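How to Work Out Which Province Your Village Was In (and When)

Sooner or later, everyone who reads about old regions meets the same problem. You have a village. You have a year. You would like to know what land the village belonged to in that year, and three books give you three answers, all in the same calm tone of voice.

I have been through this most recently with Szekeres, a place of one street and a disputed mill, which sat for a long time on the line between two districts and seems to have enjoyed it. The steps below are the ones I used. They should work for any border village with a church, a tax record and a grudge.

What you need

A modern map with the rivers marked clearly. A notebook with a hard cover. Access to a county or regional archive, even if only through its website. Patience, or a good imitation of it.

Step 1: Collect every name the place has had

Villages change names when rulers change, when languages change, and sometimes when a clerk has a bad pen. Before you look for a border, make a list of every spelling you can find. Put the year next to each one, and the source next to the year. Leave a blank column on the right. You will want it later for the spellings that belong to a completely different village 40 valleys away.
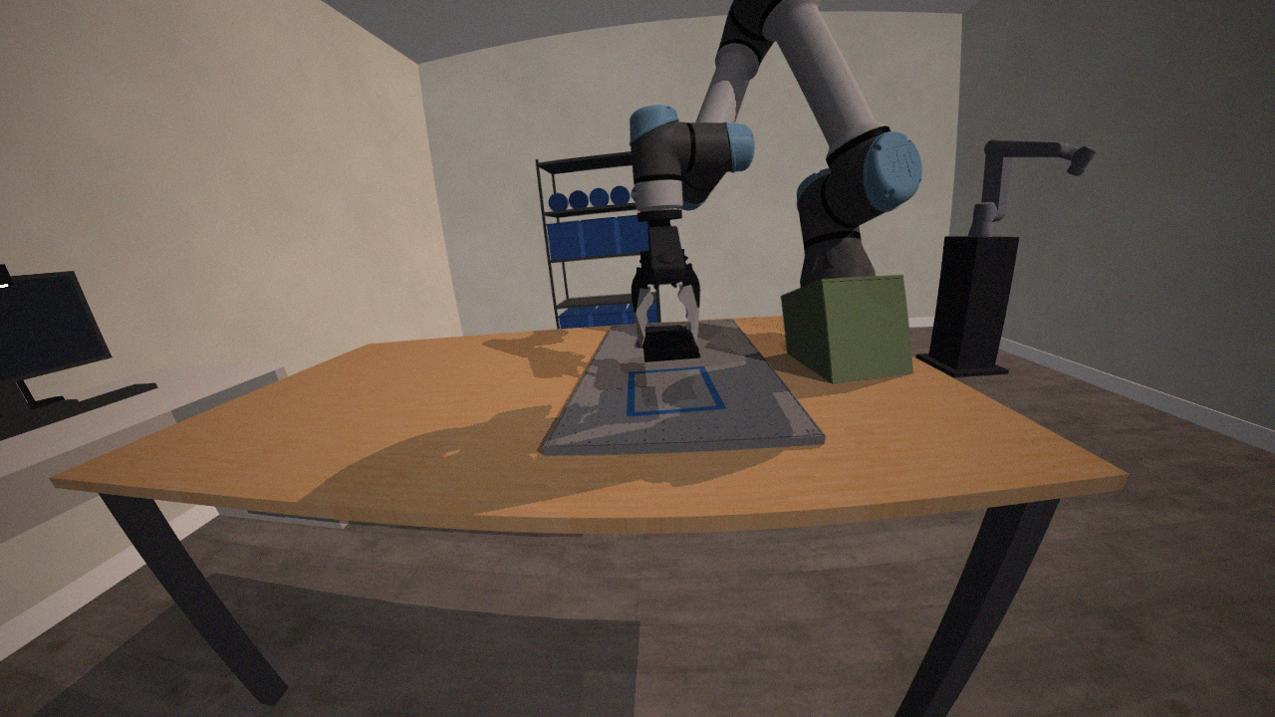
Don't throw out the ugly spellings. My favorite for Szekeres has two letters in common with the real name, and it was the one that led to the oldest tax roll.

Step 2: Put the rivers in first

Draw your own base map, even if you draw badly. Start with the rivers, then the passes, then the roads. Old regions were mostly described by water: everything on this side of the river up to where the other river comes in. It sounds tidy until you remember that rivers move. If there's an oxbow lake anywhere near your village, pencil in the old channel as a dotted line and treat any sentence containing the words "beyond the river" with suspicion.

Step 3: Separate the three kinds of border

Most confusion comes from mixing these up.

The ruler's border says who claimed the land. It is usually drawn with great confidence by someone who had never been there.

The church border says which bishop the priest answered to. It tends to lag behind the ruler's by a generation or two.

The tax border says who came for the money. If you can only find one of the three, hope for this one. People lie about loyalty all the time, but they remember very clearly who took the sheep.

Use a separate color for each. On my map, Szekeres ended up inside three different outlines, and all of them were right.
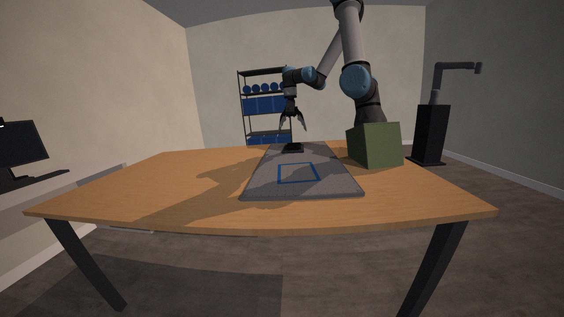 4 min read

Step 4: Date the map, then date it again

An old printed map has at least two dates: the year it was printed and the year the information was gathered. The second is almost never written down. Look for a bridge, a fort or a monastery whose building date you know. If it's missing from the map, the survey is probably older than the building. Then check whether the mapmaker simply copied an earlier sheet, mistakes included. Many did, and you'd have done it too – engraving a mountain range is slow work.

Step 5: Read the boundary disputes

Lawsuits are the best thing in any archive. When two landowners argued about a line, witnesses were called to walk it, and somebody wrote down every oak, ditch and large stone they passed. The file I used ran to around 300 pages, most of them about the mill. Somewhere past the middle, an old shepherd explains exactly where the district ended, and adds that his neighbor is a thief.

Copy landmark names exactly as written. Many survive as field names, and a local land register will often still have them. 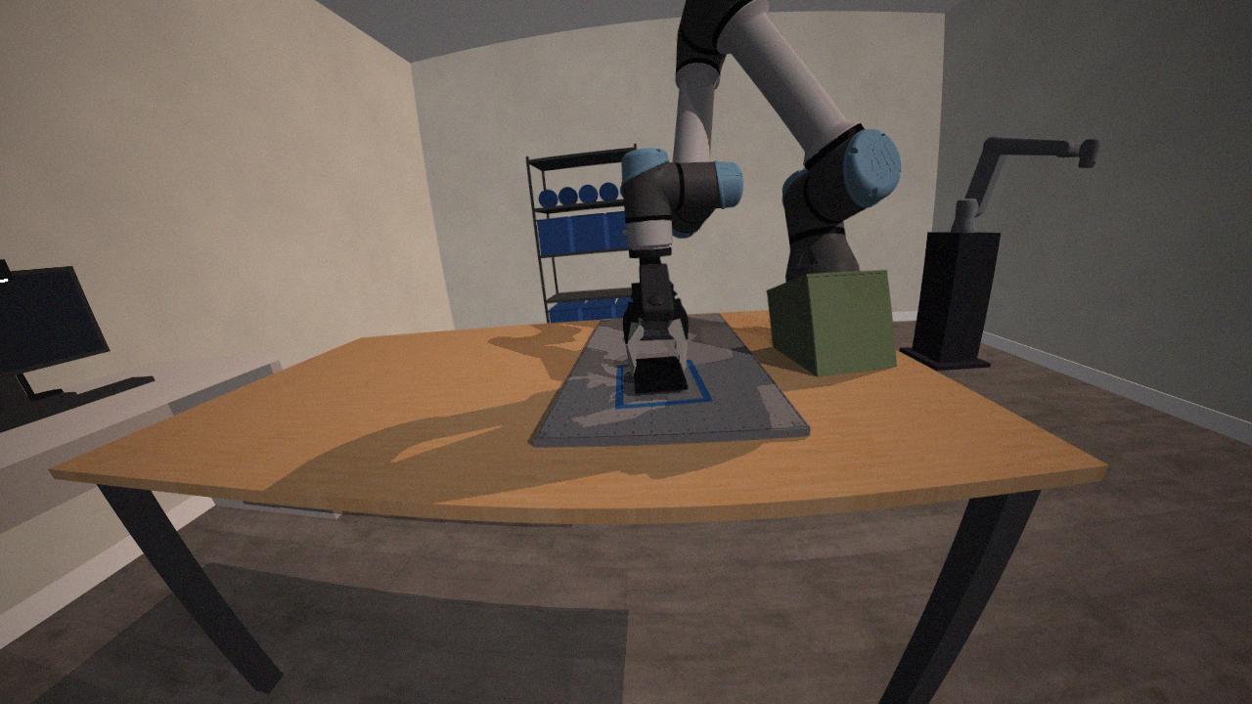
Nipon Khunthong
Contributing writer, regional history

Step 6: Write your answer with a year in it

Never write "the village was in such-and-such a province." Write "in this year, for tax purposes, the village was counted with such-and-such." It's a clumsy sentence and it will save you a lot of letters. I left the year out once, in a short piece for a newsletter, and heard from Zsolt Veres within the week. He was polite for a whole paragraph.

Step 7: Keep the leftovers

You'll finish with a few facts that fit nowhere. Keep them on a page at the back, with sources. Mine includes a toll station that appears in one June account and never again, and a second Szekeres that may be the same Szekeres.

If you get stuck

Go back to Step 1 and look at the names again. If that fails, ask the archive whether the neighboring district holds a matching file. Border villages were often recorded twice, by two offices that weren't on speaking terms, and the other office may have had the better clerk.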